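About Stiker

Stiker is a small outfit in Stamville, and what we do is gather examples for machines that are learning to find their own way along a road. We started with one rolling robot, a borrowed garage and a good deal of patience, and these days there are 11 of us -- more if you count the folks along our routes who wave when we go by!

Most of our work happens on quiet country roads. One of our drivers steers by remote control while the robot records what's ahead of it and what the driver does about it, and each of those runs becomes one example. Palesa Baloyi plans the routes, and she's fond of the plain ones, with a gravel shoulder on one side and trees leaning in on the other, and no painted line down the middle to follow.

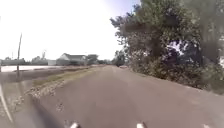

Who we are

Sipho Nkosi and Tekle Chala do most of the driving, usually setting out by 8 in the morning. Hidayah Halim watches every run afterward, all the way through, and writes the notes that go with it (she once got through 101 of them in December, and we bought her a very large cake). Renato Alarcón keeps the wheels turning and the batteries charged.

If you live near one of our routes and would like to know more, or you have a nice long lane you think we ought to try, please stop by the shop on Herberg Street. The coffee is usually on.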